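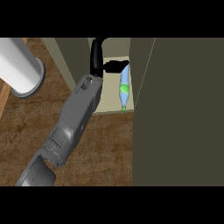
Household and Shop Chores: Frequently Asked Questions
Hilora home automation pages. Updated 2 Jun 2023

Can a robot tidy my home now?
Not the whole home. A robot arm can do single chores, such as bringing a bottle out of an open cabinet, and we practice these first in simulation. In our Henetine program one chore is repeated 300 times before we change the position of the bottle.

Why is a bottle difficult?
It is smooth and round, and when it lies on its side it can roll. The gripper must come to it from a good direction, and inside a cabinet there are walls on the way.

Is the floor easier than the cabinet?
For space, yes. The arm has more room to turn. But it must reach lower, and the fingers should not push into the floor.

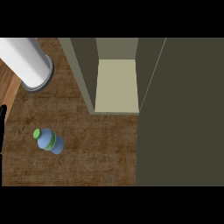 Roman asked us in February whether a shop should wait for such a machine or buy a simple conveyor today. Our answer was to buy the conveyor, if the goods are always the same size.

Does practice in simulation work in a real kitchen?
Partly. Friction and light are different there, so we plan 100 more trials with the real arm for every chore.

Which chores come next?
Closing a cabinet door and sorting bottles into a crate. The second one we prepare together with Biton. Folding clothes is not in our plan for the next 2 years.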